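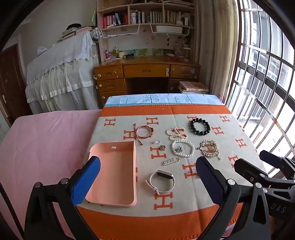

Torunn Solberg
Mar 26, 2020

Spent the morning going through my mother's letters from Bidarstead. She ran the post office there for 14 years and kept carbon copies of nearly everything she typed. I'm going to post bits of what I find. 1/11

Torunn Solberg
The office was the front room of a house on the harbour road. There was a counter, a set of scales and a telephone that half the village used. The back room was our kitchen, so I grew up hearing everybody's business through the door. 2/11

Torunn Solberg
Most of the copies are complaints to the district office. The winter van was late again. The stamps had arrived stuck together. She wrote the same letter about the roof every September and changed only the year. 3/11

Torunn Solberg
There are 242 letters in the first box. The second I haven't opened yet, it's taped up and the tape has gone hard. I'll need a knife and better light. 4/11

Torunn Solberg
One I like, to a man who wanted his pension sent on to his brother: "I cannot do as you ask without your signature, and I cannot accept the signature you sent, as I know your wife's hand." 5/11

Torunn Solberg
Someone asked about the parcels. Yes, people left them with us for months. A bicycle wheel stayed behind the counter for so long that my mother hung the calendar on it. It belonged to a student who had gone to sea. He did come back for it. 6/11

Torunn Solberg
The office closed when the road bridge opened, because people could drive to the next town. Her last letter says the cash came to 1,309 and was correct, and asks who should have the key. I can't find a reply. The key is in the box. 7/11

Torunn Solberg
Modupe Igwe has written to me about the postmarks. She collects them from closed offices and says the Bidarstead one changed its lettering at least once. I've got both versions on envelopes here and will scan them for her. 8/11

Torunn Solberg
Storage question. The carbons are very thin and they smudge if you so much as slide them. I've been lifting them with a sheet of card underneath. If anybody has done this with a whole box, what did you put between the pages? Plain tissue, or something special? 9/11

Torunn Solberg
Thomas Galli says acid-free tissue and flat boxes, no plastic sleeves, and take out any paper clips first. There are a lot of paper clips. Thanks Thomas. 10/11

Torunn Solberg
That's me for today. I'll do the second box when the tissue comes. If your family posted anything from Bidarstead and you still have the envelope, please send me a message, I'd like to see it. 11/11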